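Speaker notes: Sleep and the night roster
Teodoro Campos
Drerovgate depot, September staff session, 2:30 pm start

Slide 1. Title
Wait for the afternoon crew to sit down. Say who I am: eleven years on nights at the Hastico cold store, now doing rosters for the Wekow and Drerovgate sites. I'm not a doctor. Anything medical goes to your own GP.
Phones on silent. Toilets are past the lockers on the left.

Slide 2. What I'm covering
Why nights feel the way they do. What we changed on the roster at Wekow. Caffeine. Getting home. Questions at the end, but put your hand up if I use a word you don't know.

Slide 3. The body clock
Your body runs on a cycle close to a day long and it takes its cue from light. Working nights doesn't flip it over. Most people on rotating shifts never fully adjust, and that includes people who've done it for twenty years.
The low point is in the small hours, usually between 3 and 5 am. Reaction time slows, you feel cold, you get hungry for rubbish. There's a smaller dip after lunch, so some of you are in it now.
Pause. Ask who has driven home and not remembered part of the trip. Don't pick on anyone.

Slide 4. The survey
We handed out 116 forms at Wekow and got 95 back. Good return for a paper form.
Main complaints, in order: broken sleep during the day, short notice of roster changes, no hot food after midnight.
Read out the comment about the neighbour's leaf blower. Leave the name off.

Slide 5. What we changed
Old roster was seven nights on, and it moved backwards: nights, then arvos, then mornings. New one moves forwards and caps nights at four in a row. Two full days off after the last night.
Notice of changes went from three days to fourteen. Swaps still allowed if both people sign the sheet.
The forklift crew kept the old pattern for an extra month while Lozano finished the racking job. They've since moved across. If anybody asks about penalty rates, that's payroll, don't get drawn in.

Slide 6. The bedroom
Dark, cool, quiet. Block-out curtains are the best money you'll spend. Foil taped to the window works too and costs next to nothing.
Tell the household your sleep hours and put them on the fridge. Phone in another room. If you need it for the school to reach you, set it so only those numbers ring through.
Fan noise covers street noise fairly well. Earplugs suit some people and annoy others.
Alcohol puts you to sleep and then wakes you up three hours later. Say it once and move on.

Slide 7. Naps
Twenty minutes before the shift, or ninety if you have the time. Anything in between and you can wake up groggy. If you nap on your break, allow fifteen minutes before you get back on a machine.
The quiet room at Drerovgate has two recliners. Sign in on the clipboard so the supervisor knows where you are.

Slide 8. Caffeine
It blocks the signal that tells you you're tired. The tiredness is still building up behind it. Takes up to half an hour to kick in and half of it can still be in your system five or six hours later.
Small amounts early in the shift beat one big hit at 4 am. Read the label on anything bottled or canned, and check whether the figure is per serve or per bottle.
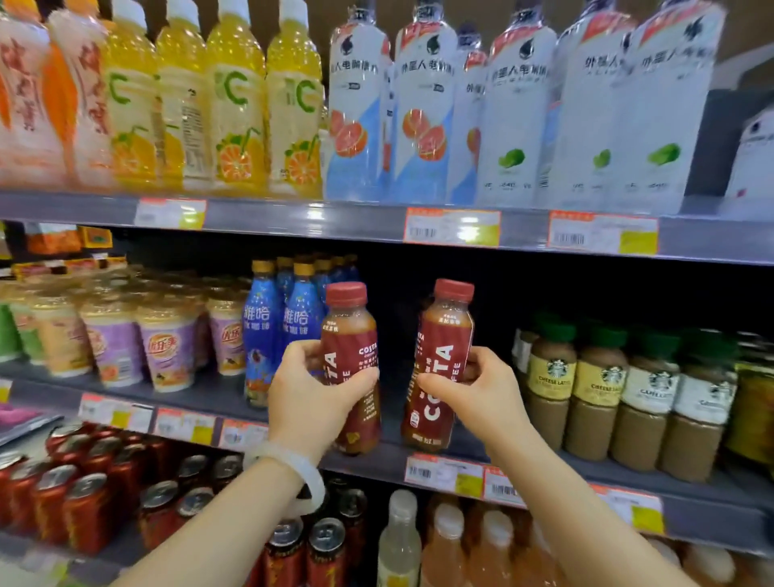
When should I have my last coffee on a night shift?
Count back at least six hours from when you plan to be in bed. If you finish at 6 am and sleep at 8, stop by 2 am and switch to water.

Mention that tea and cola count, and so does chocolate if you eat enough of it. People who are pregnant or on heart medication should ask their doctor or pharmacist about limits.

Slide 9. Food
Main meal before the shift. Something light around midnight: soup, eggs, a sandwich. The microwave in the Drerovgate lunchroom has been replaced. Small breakfast before bed so hunger doesn't wake you.

Slide 10. Getting home
Sunglasses on if you're a passenger. If you're driving, leave them off if they make you drowsy. Windows down and radio up do very little. If you're nodding, pull over.
Taxi vouchers are in the supervisor's drawer, no questions asked. Wekow used 242 of them last year. Carpool list is next to the time clock.

Slide 11. Questions
Handouts on the back table. Roster queries to me after 4 pm, extension is on the sheet. Collect the sign-in page before people leave.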